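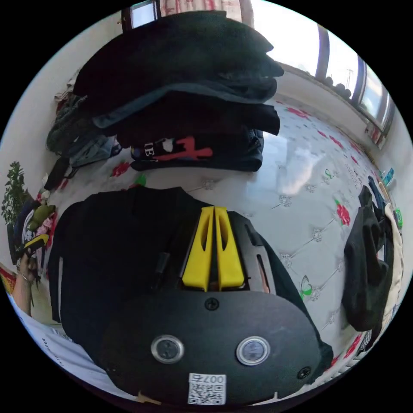 Most hand-held gripper comparisons are run on rigid objects, and I think the results are close to useless for anyone who handles clothing. A block forgives a finger that closes slightly off axis. A folded shirt does not.

At Costitz we logged 900 grasps on garments with two finger sets, the Drornodier and the Jurnero. Peak force hardly separated them. Pad compliance did, along with how often a finger picked up a second layer. Neither number is on the usual spec sheet.

My proposal is that vendors report double-layer pickups on plain cotton, with the pad wear stated. Camera resolution can wait.

Lilla Szekeres
Last updated September 17, 2023

2221 views | 6 shares | 2 comments

Benedek Orbán: Cotton only? Fleece gave us far more trouble.

Pui-shan Su: Agree on wear. Our pads drifted after over 900 cycles and we had to discard the October runs.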